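About Stiver

Stiver makes online puzzle hunts. We write them, build them, host them and answer the email that comes in while they are running. Most of our hunts are free to play in a browser, and no account is needed unless you want your team on the results page.

The company was started by Nele Martens, who had been running a puzzle forum called Kisum in her spare time. Members posted pictures with something hidden in them, and other members tried to work out what it was. The threads got long, and people kept asking for something with a proper start and finish. The first Stiver hunt went up in January with 20 puzzles and a very plain white page. Kisum is still open and is now part of this site. Old threads have been kept as they were, including the wrong guesses.
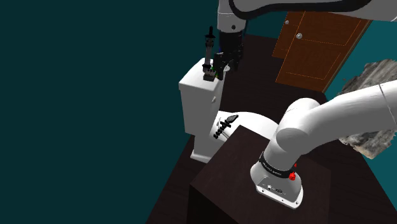
A typical hunt runs for two weeks. New pages open at fixed times, and some of them change while you are looking at them. We don't announce every change. If a hunt depends on watching a page over time, the rules will say so, and all versions of the page are put in an archive afterward so that players in other time zones can catch up.

How we work

Every puzzle is written by one person and tested by at least two others who haven't seen the answer. If both testers get stuck in the same place, the puzzle goes back. We cut a lot. For our longest hunt, Maes, we wrote 200 puzzles and used 100. Some of the rest have turned up in smaller hunts, and a few should probably stay in the drawer.

We keep a few house rules:

No puzzle requires you to buy anything.
No puzzle asks you to call, write to or visit a real person or business.
Hints are the same for all teams and are posted at the same time.
Once a hunt has ended, the full solutions are published and stay up.
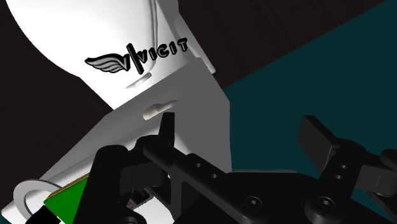 VICIT logo with wing emblem, on a white rounded housing.

Our tools

The hunts run on Fimport, our own software. It handles page timing, answer checking and team lists. It began as a script for loading old forum posts into a new database, and the name stuck. We don't sell it, but we lend it to schools and libraries that want to run a small hunt of their own, for up to 100 players at a time. Setup takes an afternoon – longer if you have a lot of audio files.

Work for others

We take on a limited number of paid hunts each year, mostly for museums, book publishers and game studios. We need at least three months. We don't do marketing campaigns that pretend to be something else, and we put our name at the bottom of every hunt we make.

Contact

Use the form on the contact page for questions about a hunt, and include the page title and your team name if you have one. We can't confirm or deny guesses by email while a hunt is open. Discussion belongs on Kisum, where spoilers go under the spoiler tag – please check before posting.

Page last updated 9 September 2024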